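Cistness Shared Worktables: Frequently Asked Questions

We use cookies to remember your branch and to see which pages get read. Accept all / Manage settings

Booking and arriving

How many tables are there?
The Turgate branch has 30 tables across two floors. They are all the same size and height, and any of them can be reserved through the booking page. You can ask for a particular table, but we can't promise it on busy days.

How early can I come in?
Doors open at 9 in the morning. If your booking starts then, please wait in the lobby until the front desk has unlocked the stairs. Bookings end on the hour, and the last six minutes are for clearing up.

Do I need to bring my own supplies?
No. Each floor has a supply cabinet with pens, markers, tape, scissors, rulers and box cutters. Take what you need and put it back in the same drawer when you leave. Paper is kept at the front desk and is charged by the pack.

Using the tables

Can I cut directly on the tabletop?
No. The tops scratch easily, and a scratch holds dirt that won't wipe out. Cutting mats are on the bottom shelf of the supply cabinet. If all the mats are in use, a piece of heavy cardboard will do for opening a parcel, but not for detailed cutting.

What about box cutters?
Slide the blade all the way in before you set the cutter down, even if you plan to pick it up again in a moment. Do not leave one under papers or hanging over the edge of the table. Worn blades go in the metal tin at the front desk – never in the trash.
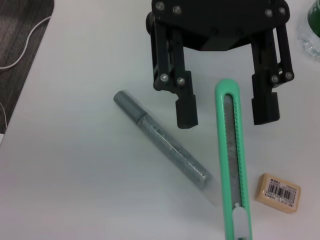
If a blade is stuck or the slider feels loose, hand the cutter in at the desk and take another. Please don't try to fix it yourself. We replace them a few times a year and would sooner do it early.

Why do some of the markers come in plastic sleeves?
New markers are put out in the packaging they arrive in. You are welcome to open one, but check the drawer for an open marker first. Sleeves can go in the general trash.

Is marker ink hard to remove from the tables?
Washable ink comes off with a damp cloth. Permanent ink needs the spray from the cleaning shelf, left on for a minute and then wiped. Tell the desk if a mark stays after two tries. We do not charge for ink marks that are reported.

Food, drinks and personal things

Can I have a drink at the table?
Yes, if it has a lid that closes. Open cups and mugs stay in the kitchen area. Whole fruit and wrapped snacks are fine at the table, and anything that needs a plate should be eaten in the kitchen.
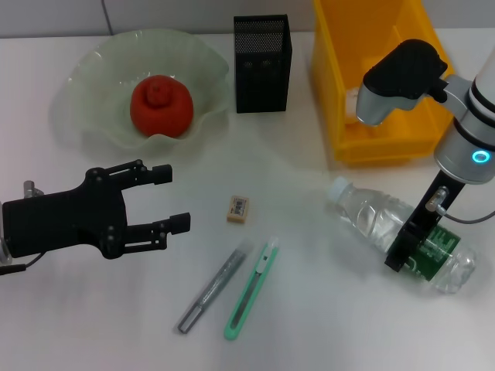 Shared tables work best when small things have a container to go back to. Set out what you need at the start of your booking and leave the middle of the table open for the work itself. Pens and rulers fit in a black mesh holder, loose bits can go in a yellow plastic bin, and a bowl such as the green glass one with the ruffled rim should sit well in from the edge. A water bottle lying on its side is all right with the cap screwed on, but it can roll, so stand it up if you have the space.

Can I leave my things overnight?
Not on the table. Lockers cost extra and are booked by the month. There are 111 of them at Turgate, and almost all are taken by January, so ask early if you want one for the spring.

What happens to things left behind?
They go into the lost property cupboard behind the desk and are kept for 30 days. Food is thrown out the same evening.

Clearing up

What do I have to do before I leave?
Return supplies to their drawers, take your trash with you to the bins by the stairs, and wipe the table from the back edge toward you. Cloths are on the cleaning shelf. Used ones go in the hamper, not back on the shelf.

Which cleaner should I use?
Use the Eltus spray for everyday wiping. It is safe on the tabletops and on plastic bins. Don't use bleach or scouring pads on anything, including your own items while they are on our tables.

Something was already damaged when I arrived. Will I be charged?
No, as long as you report it at the start of your booking. The desk will make a note and move you if another table is open.

Can I book a room with a door?
Yes. The Unnithan Room seats six and is booked in the same way as the tables. The rules on this page apply there too.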